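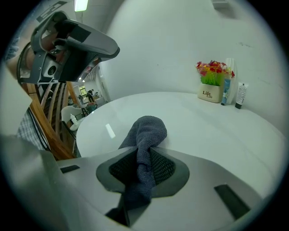
By the second week in April, Darlene Campbell could wipe a table in her sleep, and according to her husband she did.

The job had come through the Brallgate employment office, which listed it under Hospitality, Other. You strapped on nothing and lifted nothing over the weight of a bag of sugar. You held a gripper in each hand, you picked up the cloth with one of them, and you wiped a round white table the way you would wipe it at home, supposing you had been raised to wipe tables with salad tongs. The grippers watched. Somewhere in another building a robot would be shown what they had seen, and it would learn.

"Learn what, exactly?" she'd asked at the interview.

"Wiping," said Wayne Bélanger.

Wayne was the task lead for Sultuner. He had a plaid shirt for every day of the week and a binder in which wiping took up 13 pages. He had written most of them himself, and he was proud of the section on corners, even though the table was round.

Her quota was 40 good wipes a day. A good wipe started with the cloth pinched in the middle and ended with it set down within reach of where it began. A bad wipe was anything in which Darlene sneezed, dropped the cloth, or talked to it. She had not known she talked to it until Wayne played one back for her. "Come on, you," said her voice, low and threatening, over a close view of gray microfiber.

"There's no sound in the final data," Wayne said. "But it affects your wrist."

The table belonged to the project, and so did what stood on it. There was a pot of artificial flowers that said Life on it, and then, for anyone who had missed it, Life again underneath, smaller. There were a few bottles and a tube standing on its cap. These were called the clutter. The clutter was to be wiped near and never touched, and on her first day Darlene had picked up the flowers and wiped underneath them.

Wayne had put down his pen.

"You moved Life," he said.

"It's dusty under there."

"The robot doesn't lift things until phase two."

"Then the robot's table is going to be dirty until phase two."

He wrote that down. She found out later he had put it under Operator Attitude.

They had taught the robot at Hellusero to fold towels, Wayne told her, and it had taken them a year. A man named Matoušek had folded the towels. He was spoken of in the hallway the way people speak of great pitchers. His folds were so even that the machine came out of training folding exactly like him, including a small shake he gave each towel at the end, for no purpose anyone could find. The engineers had tried to remove the shake and the robot got worse. So they left it in, and now every one of those machines shook its towels like a man who was thinking about lunch.

Darlene thought about this on the bus. She had two grown sons, neither of whom had picked up a single thing she had ever shown them. One of them wiped a counter by blowing on it. She had demonstrated the correct method for over 20 years, at close range and with sound, and the data had gone nowhere.

On Friday she did her 40 by two o'clock and asked for more.

"You don't get extra for extra," said Wayne.

"I know what I get."

She took hold of the cloth with the right-hand gripper. It came up in a lump with its tail hanging down, like something you would pull out of a drain, and she swung the left one in to flatten it. Wayne leaned back in the wooden chair with his arm along the side. She wiped the far edge. She wiped the near edge. She went by the flowers with an inch to spare, very correct, and then, with the nose of the left gripper, she nudged the pot over and ran the cloth through the place where it had been. Then she nudged it back. The whole thing took maybe a second.

Wayne looked at his screen for a while.

"That's a contact with clutter," he said.

"Is it?"

"Page nine." He scrolled back and watched it again, and then again slower. His mother, it came out some weeks afterward, had cleaned offices at night, and had held views about people who dusted around a lamp. "It's very smooth, though," he said. "It's your smoothest one."

"So mark it bad."

He moved the pointer over to Bad and let it rest there. He moved it over to Good. Then he asked her whether she could do it the same way another 100 times, and Darlene said she'd need Monday off for her teeth, but after that she didn't see why not.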